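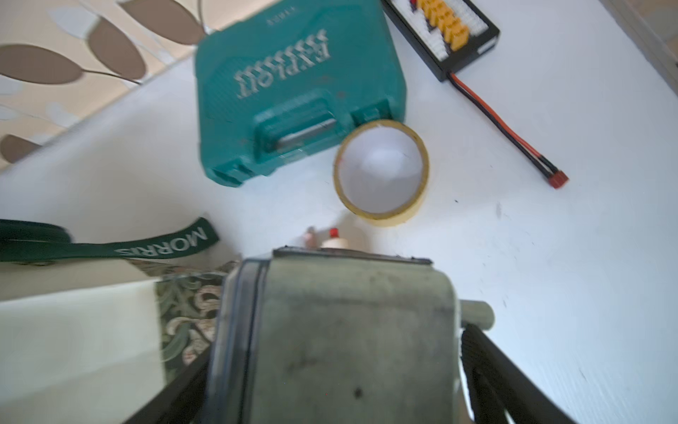

Bench arm brought in for tidying and sorting, job descriptions now unclear

Posted by Florin Crăciun in Small Workshops and Repairs
Oct 31, 2025

I work in a repair shop for radio-controlled models and small battery equipment. We have 12 staff across two shifts. In February the owner leased a single arm from Brodent to clear and sort the benches between jobs: tools back to their places, tape and bottles to the shelf, charging leads set aside for a person to deal with. It runs on Tandix scheduling software, which also hands out our own job tickets.

The arm does its work at an acceptable rate. My question concerns the people. Before it came, whoever finished a repair cleared their own bench and signed the ticket. Now the ticket closes when the arm reports the bench clear. Three things have changed as a result.

First, the bench juniors used to learn where everything lived by putting it away. The two newest starters can't find the balance leads without asking.

Second, the arm stops when it meets something it can't classify. Soft items are the worst: straps, bits of cloth, anything that changes shape when it is picked up. Each stop needs a person to walk over, look, move the item and press resume. This isn't on anybody's ticket, so according to the software the time was spent doing nothing.

Third, the late shift has been told it will go from 5 people to four on the grounds that clearing up is now automatic.

Has anyone dealt with this? I am mainly after a way of recording the stops that a manager will accept. I am not trying to get the arm removed.

Sota Mizuno

We went through the same thing at a parts counter. Log the interventions yourselves for a month before you argue about headcount. The machine's own log won't do, for two reasons. It records the stop and the resume but not who attended, and it usually merges stops that fall close together into one event. Ours was set to merge anything within 400 seconds, so a bad quarter of an hour appeared as a single fault.

The sheet we used had these columns:

Time stopped
Time a person arrived
Time resumed
Item
What the person had been doing when called away
Initials

The fifth column is the one that mattered. The minute or two at the arm was small. The cost was in leaving a half-soldered joint and coming back to it. Once that was on paper the manager agreed to create a ticket type called "attend arm" and put one named person on it per shift, by rota. That person took only work that could be put down.

Don't let the attendant job fall to the same junior every day. It did with us for several weeks, and he asked to be moved.

On the surface itself: check that somebody still has wiping down as a task. An arm that picks things up leaves the bench clear of objects, and the software takes clear to mean clean. Scuffs and smears stay where they are, and crumbs and grit collect along any metal edging. In our case cleaning had always been done as part of clearing up, and it had never been written down separately. When clearing up went to the machine, cleaning went to no one.

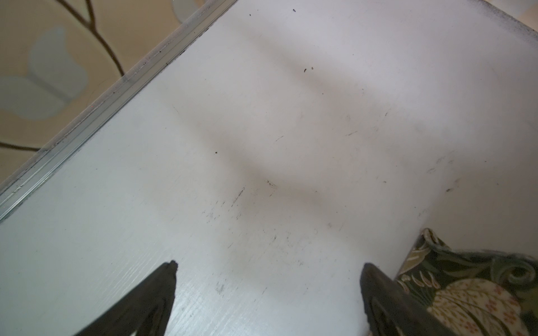 Ask for it to be a separate line with a time against it, once per shift at least. If your late shift is to lose a person, this is one of the tasks that has to be shown as still needing hands.

Sota Tsuji

just unplug it lol. Ours at Clukov got switched off after a fortnight and no one complained

Kumiko Nomura

I supervise a bench team and I was on the management side of one of these changes, so some of this may be unwelcome.

The saving your owner has in mind was probably worked out from the supplier's quote, which will have assumed an uninterrupted cycle. Ask to see the assumption. It is normally a number of picks between stops. Ours said 2000. Compare it with your own sheet. If the two differ widely, the case for cutting the late shift has to be redone, and that is a much easier conversation than one about fairness.

On training, I disagree with letting the arm do all of the putting away. We took one bench out of its schedule and new starters clear that bench by hand for their first weeks. It costs very little. In Baek, which is what we use, a station can be marked as manual without affecting the others. I don't know Tandix but I would expect it to have an equivalent.

Charging leads and battery connectors should stay with a person, as you have them now. Put that in writing with a name or a role against it. Ours was an informal arrangement and it lapsed when the person who looked after it changed shifts.

Lastly, restore the signature. A ticket should close when a technician says the job is finished. The arm's report can be a condition of closing, but it shouldn't be the thing that closes it.

Florin Crăciun

Thank you, Sota M. and Kumiko. I have copied out the columns and will start the sheet on Monday. Osamu Hattori runs the late shift here and has agreed to keep it on his side as well. Tandix does have a manual flag per station, under Layout, but it needs the owner's login. I have asked him for the quote.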